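About Stundcombe

Hi, I'm Emília Sokol, and I started Stundcombe because I was tired of writing the same piece of software over and over again.
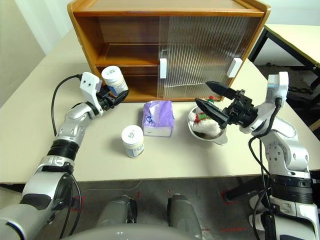

I'd spent years as the person who gets called when a two-armed robot stops halfway through a job and just stands there. I did that at three different places, and every time I ended up building more or less the same thing from scratch: a planner that decides which arm should do what, a bit of glue between the planner and the vision code, and a viewer so I could see what on earth the robot thought it was doing. Then I'd leave, and the whole lot would stay behind in somebody else's repository. By the third time I figured I might as well do it once, do it properly, and let other people use it.

So that's us. We write planning and perception software for robots with two arms that work at a table, with everyday stuff: bottles, boxes, bowls, soft things, cabinets with doors that slide. We don't build arms and we don't build hands. People ask us to pretty often, and I always say no (nicely, I hope!).

What we make

The main product is called Prodero. It's a task planner, and what it does is take a goal like "put the bottles away on the lower shelf" and turn it into moves for both arms, then keep checking that the moves still make sense while they're happening. That second part is where most of our work goes. Making a plan is quick. Noticing that the plan went stale two seconds ago is a lot harder, and I'd say most of the arguments in our office are about exactly that – when do you patch the plan you have, and when do you throw it out and start over?

Prodero currently leans toward patching. If one arm is busy near a shelf and the other one finds its object has rolled a little, we'd like the second arm to sort itself out without dragging the first one into it. We keep a small record for each arm of what it's holding, what it's heading for and how much space it has claimed, and the two only talk when their claims overlap. It sounds almost too simple when I write it down like this, but it got rid of a whole family of freezes that used to drive me up the wall.

The other half is Hájek, our perception package. Hájek looks at what the cameras send and works out what's there, where it is, and how sure it is. I care a lot about the "how sure" part. Things seen through ribbed cabinet doors come out streaky and smeared, shiny metal bowls throw back all sorts of nonsense, and a plush toy never has the same outline twice. Older code I worked on would just give you one answer for all of those, with total confidence, and off the arm would go. Hájek gives Prodero a spread of answers, and Prodero can decide to go take another look first, or open the door, or do a different job in the meantime.

And then there's the viewer, which never got a proper name. Everybody calls it the viewer. It plays back a run with the plan, the camera feed and the joint data lined up on one timeline, and you can scrub through it like a video. I'm told by our customers that it's the part they'd miss the most, which stings slightly given how much less time we spent on it.

How we work

We test on a real table every working day. Simulation is great and we use plenty of it (there are 656 simulated tasks in our nightly set at the moment, and I'm a bit scared of what happens to the build times when we add the next batch). But a simulator only knows about the trouble you thought to put in it. Nobody on our team would have thought to simulate the way a tissue box gives when you squeeze it, or a bottle that tips a little in the fingers when you lift it toward a shelf.

Every change to the planner has to get through 48 table runs before it goes out to customers. If it fails, whoever wrote the change sits down with the recordings and writes a short note on what the planner believed at the moment things went sideways. The notes go in a shared folder and they're blunt. Some of mine are pretty embarrassing. My favorite is one line long and says "I had left and right swapped."

We release in small pieces, and we keep the old versions going longer than is probably smart. If you're happy on last year's Prodero, you can stay there and we'll still answer your emails.

Who's here

There are 8 of us. Most are programmers, a couple came over from machine vision, and one used to write train timetables, which turns out to be terrific training for getting two arms to share a shelf. We hire slowly and we don't really care where you went to school. We do ask everyone to spend their first few weeks at the table, running tests and writing down what confused them, before they touch the planner code. New people see the weird stuff the rest of us stopped noticing ages ago, and a good chunk of the viewer came out of those first-week lists.

I still write code, though less than I'd like. Mornings are mine for that, and if you email me before noon you'll be waiting a while.

Who we work with

Our first customer was Zelusport, who wanted returned sports gear sorted and put back on shelves, and who were very patient with us in the early days. They sent us bags of the most awkward things they could find – straps, shin guards, odd gloves – and a lot of how Prodero deals with floppy objects started there. Since then we've worked mostly with small labs and with companies building their first two-armed setup, where there might be one software person and she's already got too much to do. I know that person. I was that person! A lot of the choices in our tools come down to what would have helped me then: error messages in plain words, settings files you can read without a manual open, and logs that say what the robot was trying to do as well as what it did.

If you already have a planner you like, you can run Hájek by itself, or just the viewer. Plenty of people do.

What's coming

We're working on doors. Sliding doors mainly, with handles that run up and down, where one arm has to hold the door while the other reaches past it. Prodero can do this now if you spell out the order of the steps yourself, and we'd like it to find the order on its own. There's a preview build planned for March, and if you've got a cabinet that has been giving you grief I would really like to hear about it.

Getting in touch

Write to us through the contact form and tell us what arms you have, what cameras you have, and what keeps going wrong. A recording of a bad run is worth more to us than a spec sheet, so attach one if you can. You'll get a reply from one of the engineers, and if it's a planner question that's usually me, in the afternoon.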